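Setting up the Pletero wrist kit for small packing jobs

Contents
1. Before you start
2. What comes with the kit
3. Mounting the gripper
4. Mounting and aiming the wrist camera
5. Teaching the first pick
6. Cardboard sleeves and open trays
7. Saving and running the program
8. Problems I met
9. My opinion of the kit

Last updated Oct 18, 2019

1. Before you start

In this tutorial I explain how to install the Pletero wrist kit on a small table-top arm and how to teach it to pick up light boxes. I have used the kit since May in our workshop, where we pack office supplies into sets for schools. My colleague Clotilde Lecomte did the first installation with me, and a good part of the advice on camera angle comes from her notes.

The kit is sold by Laaksonen, either alone or with a day of help at your site. We bought it alone. If you have never wired a tool connector on a robot arm, I would advise paying for the day. If you have done it once before, the manual and this page should be enough.

You will need the arm already bolted to its table and able to move from its own controller. Please do the basic safety setup of the arm first, with the speed limit and the stop button tested. The kit does not do this for you and the manual gives it only one short paragraph.

2. What comes with the kit

In our carton we found:

The gripper body with two black fingers
The wrist camera on its bracket
One cable for power and signal, already joined together
A bag of screws and two hex keys
A licence card for the Clonano teaching software
A printed manual

There is no calibration board in the carton. You print it yourself from a file inside Clonano. Print it at full size, and glue it on something flat and stiff. Our first one was only taped to a folder and it bent, so the numbers were wrong the whole morning.

3. Mounting the gripper

Switch off the arm at the controller and pull the main plug. Turn the last joint by hand until the connector faces you.

Put the gripper body on the flange with the logo side up. There is a small pin on the back which goes into the hole of the flange. If the pin is not in the hole you can still put in two of the four screws, and this is confusing, so look at the pin first.

Tighten the screws crosswise, each one a little, and then a second time. Do not use a power tool. The thread in the gripper body is soft metal and Laaksonen will not replace it if it is damaged this way.

Lead the cable along the arm with the clips. Leave a loop at the wrist, wide enough that you can put your hand through. Then turn the wrist by hand from one end to the other and watch the loop. It must not become tight at any point.

Plug in the cable, then the main plug, and start the controller. The fingers will open fully and close once. Keep your hands away during this, because it comes without any sound before.

4. Mounting and aiming the wrist camera

The bracket goes on the side of the gripper body with two short screws. Before you make them tight, open the live view in Clonano and look where the fingers are.

You want both fingertips inside the view, near the lower part of the picture. The manual says they should be "visible" and does not say more. Clotilde found that it works best when the tips reach almost to the middle of the view, so that you can see the tip and the object together at the moment of closing. The wide part of the fingers will be a little out of focus. This does no harm, the software only uses the tips.

Now fix the screws and run the calibration:

Put the printed board flat under the gripper.
Choose Tools, then Camera, then New calibration.
Move the arm to each position the software asks for. There are 41 of them.
Wait for the result and save it with a name you will recognise later.

The result is a single error value. The lower it is, the better. Ours was acceptable on the third try, after we turned off the lamp above the table. If one side of your table looks washed out in the live view, change the light before you start, and do not change it again afterwards.

5. Teaching the first pick

I recommend starting with something light and cheap, in a box with straight sides. We started with staples. They are heavy for their size, so you notice quickly if the grip is too weak, and if a box gets crushed it is not a big loss.

Put the box on the table with its long side running left to right in the live view. Press Teach on the controller. The arm becomes free and you can guide it with your hand. Bring it down slowly until the fingertips are at the box and press Mark.

Check the live view before you confirm. With a box which has its tray pulled out, like the 24/6 staples we used, pay attention to which part of the box the fingers are standing over. 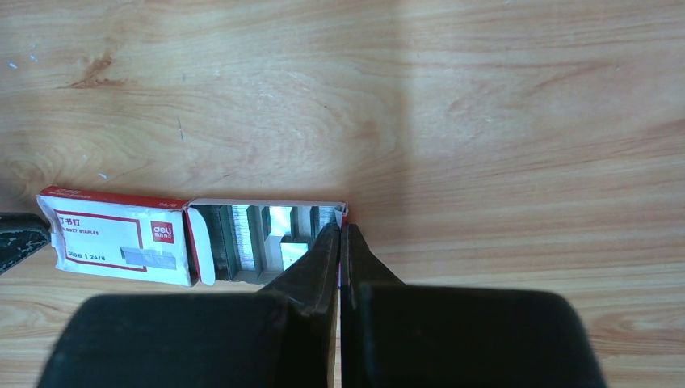
Can the kit pick up a box that is already open?
It can, if you teach the open box as a separate object and set a lower closing force for it. The program for a closed box should not be used, as its force is too high for walls that have nothing around them.

To teach the open box, choose New object, give it a name such as "staples open", and repeat the marking. Clonano keeps the two objects separate and you can select which one is used in each step of the program.

For the force setting, the scale in the software goes from 0 to 900 and has no unit. I asked Laaksonen what the numbers mean and received a kind reply but no unit. In our work the value 200 is good for thin cardboard. For a closed and full box we go higher, but always in small steps, with the same test box each time.

6. Cardboard sleeves and open trays

This part is not in the manual, so I write it in more detail.

Many small supplies come in a tray which slides inside a sleeve. When the sleeve is closed, the box is stiff and easy to hold. When the tray is halfway out, you have two parts that can move separately, and the robot does not know this.

Three things have helped us.

First, decide which part you want to hold. If you grip only the tray and lift, the sleeve can slide off and fall. If you grip only the sleeve, the tray can slide out, and a staple tray is heavy enough to do it quickly. The best place is where the two parts overlap. If they do not overlap enough, close the box first. We have a simple wooden stop on our table for this, and the arm pushes the box against it slowly with the fingers closed.

Second, look at the flaps. A flap that stands up at the end of the tray can touch a finger before the real wall does. The gripper then believes it has found the object and stops closing. In Clonano you can set "ignore first contact" to On for this object. Use it only with low force.

Third, keep the approach height generous. When the arm comes down with the fingers too low, the tips go into the tray and push the staple strips out of their rows. Set the approach point well above the top of the walls, then let the last movement be slow and vertical.

If the printing on your box is clear, you can also let the software use it to find the direction of the box. Choose Use surface pattern in the object settings. It worked for us with red printing on white cardboard. It was much less reliable with shiny boxes, and for those we turned it off.

7. Saving and running the program

When the picks are taught, put them in order in the program list. Our first program was very simple: go to approach point, go down, close, lift, move to the bin, open. I suggest you keep yours this simple until it runs the whole afternoon without stopping.

Save the program in two places. The controller has its own memory, but an update of Clonano cleared ours once, and Didier Joly, who runs our packing line, had to teach everything again from his written notes. Since then we export each program to a memory stick on the same day.

Run the first test at the lowest speed with your hand near the stop button. Then raise the speed step by step. If a box moves even a little when the fingers close, go back to section 5 and mark the position again - it is faster than trying to correct the numbers by hand.

8. Problems I met

The fingers do not open at start.
Check that the cable is pushed fully into the connector. It has a first click and a second click, and you need both.

The live view is black.
The camera licence is separate from the teaching licence on the same card. Enter the second code also.

The gripper reports "no object" while it is holding one.
The object is thinner than the minimum width in the settings. Lower the minimum, or grip the other side.

The arm goes to a wrong place after the weekend.
Somebody has moved the table or the camera bracket. Run the calibration again. We drew pencil lines around the feet of our table, and now we can see it at once.

The box turns when it is lifted.
You are gripping away from the heavy part. With a half-empty tray the heavy part is not the middle of the box.

9. My opinion of the kit

I was looking at the Cevden kit too, before we chose this one. The Cevden gripper closes faster and its software is nicer to look at. What decided for me was the camera on the wrist, which Cevden sells only as an extra, and the fact that Pletero fingers can be changed with one screw each.

I am satisfied with the mechanical parts. After these months the fingers show no play and the colour of the metal has only changed a little at the screws. The software is slower than I would like, mainly when it opens an old program. The manual needs a better translation, and I say this as a person who also writes in a second language.

The price is fair for a small workshop if you have several products to pack and they change often. For one single product, always in the same position, a simple gripper without camera will do the same work and cost you less.

If you find a mistake on this page, or if your version of Clonano has different menu names, please write to me through the contact form and I will correct it. The next page explains how to pick from a moving belt. It is not finished yet.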